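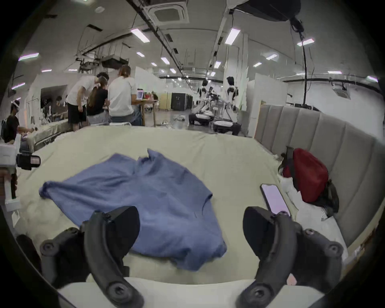
Photo: Wálter Guzmán / Millside project files, Dec 17, 2021

Does Folding Save Space? A Test of Claims About Packing a Backpack
Project report, Household Methods, Group 4
Sólveig Ladefoged and Wálter Guzmán

1. Why we picked this

Every packing guide we read in July promised that clothes take up less room if you handle them a certain way. Some said roll, some said fold flat, and one (the Brarnano method, which comes as a printed card with a diagram) said to fold in thirds and then roll from the collar. None of them gave a measurement. We wanted to know if a T-shirt packed by one of these methods fits better than a T-shirt stuffed in by hand, and we doubted it.

2. Setup

We laid things out on a bed because that is where most people pack. It had a cream sheet on it and the pillows were left at the headboard end. The clothes were cotton T-shirts, all the same size, and the bag was a school-type backpack. Times were taken on a phone.

Each shirt started crumpled. This matters more than we expected, and we think the guides cheat on it. Their diagrams all begin with a shirt lying perfectly flat with both sleeves out, and a shirt does not come out of the dryer like that. If a sleeve is bunched under the body, you have to find it and pull it straight before step one of any method. The Brarnano card does not mention this step or give a time for it.

3. What we did

We packed the backpack by three methods: stuffing, flat folding, and the Brarnano fold-and-roll. We pushed each load down by hand, closed the zipper, and wrote down how many shirts fit. Then we filled the leftover space at the top with dry rice in a thin bag and weighed the rice. More rice means more space left over. Eskildsen, whose report we were given as a model, used water in a bag for this, and we did not want to try that on a bed.

4. Results

The number of shirts was the same for all three methods. The leftover rice was 1224 grams for stuffing and 1230 grams for fold-and-roll, and flat folding landed between them. We do not believe a difference of 6 grams means anything. One of us pushing slightly harder on the zipper would change it more than that.

Time was a different story. Stuffing was the fastest by a lot, and fold-and-roll was the slowest, mostly from flattening the shirt at the start. The soft mattress did not help, as the sheet wrinkles under your hands and the shirt moves with it. On a hard table the folding would probably go quicker, but we did not test that.

5. Problems

We only had 2 people packing and we both knew what we expected to find, which is bad. We used one kind of clothing. Jeans might behave differently. We also ran each method only once at full load, so we cannot say how much the rice weight would vary on a repeat.

Weller's comment on our draft was that rolled shirts come out with fewer creases. That may be true. It is a separate claim from saving space, and we have no data on it, and the guides tend to slide from one to the other when you ask for numbers.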